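**Éabha Keogh** -- Jun 5, 2021

Our maker club has a small arm on loan from Sutis until January and 2413 euro to buy one of our own. The job is writing numbers on a whiteboard, which I grant you could be done by a child with a pen.
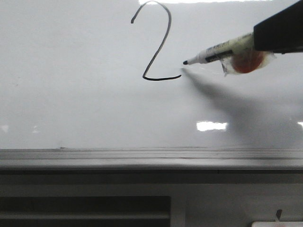 The quote from Crabtree swallows the lot before we've bought a single spare. Zarkance will do a smaller arm and leave us 129 for bits. Do I spend on the arm or on what goes on the end of it?

**Mercedes Pacheco**

Spend on the end. I bought the grand arm first and then held my pens in with tape for a year, like a man mending spectacles. Get a holder with a bit of give in it, so the nib isn't crushed when the board isn't quite flat. It never is. 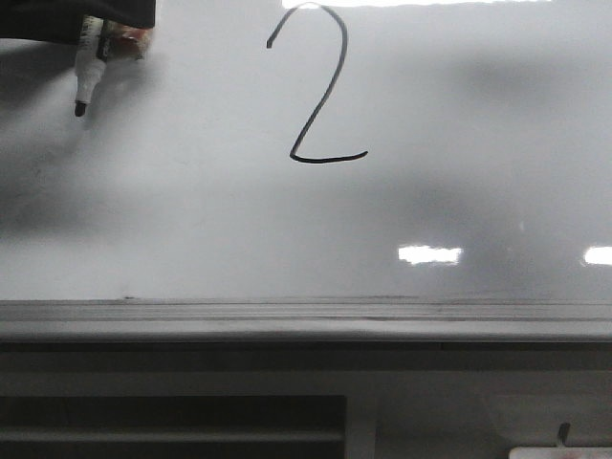 *The 2, with the pen over on the left of it.*

Budget for pens too. We get through 20 a term, mostly by leaving the caps off.

**Mutosness**

just get the cheap one

**Inkwell4**

Ask Zarkance whether the fingers are sold separately before you sign anything. With ours they came only as a full gripper -- a nasty bill for two bits of plastic.
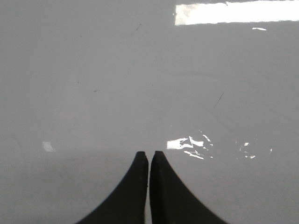 If you plan to add a camera for finding the pen tip, put lighting on the list as well. Ceiling lights bounce off anything shiny, and those white patches around the fingertips are the sort of thing that gave our software fits. A matt board cost us less than a better camera. Ask Crabtree for a trial on your own board, too.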